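**April, bench 2, tabletop finish**

Second coat of Gerier matt oil went on at 14:00, thinner than the first. 462 g left in the tin by the scale. Cut back beforehand with the Judby pad, along the grain only. Left 12 hours before touching it.

Sheen still uneven. Under the overhead lights there is a bright band across the middle where the grain washes out, and the arched figure reads much more clearly away from it. 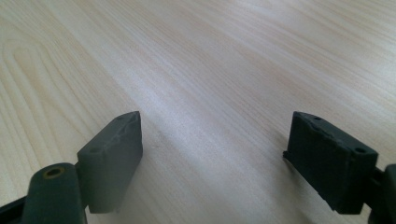

Checked the straight-grained part separately, same reading. One tiny dark speck near the middle, not yet identified. Try a fingernail first, then the Rurnasix cloth. No sanding there until the oil has had 4 days.

Marquez sample board to be done from the same tin.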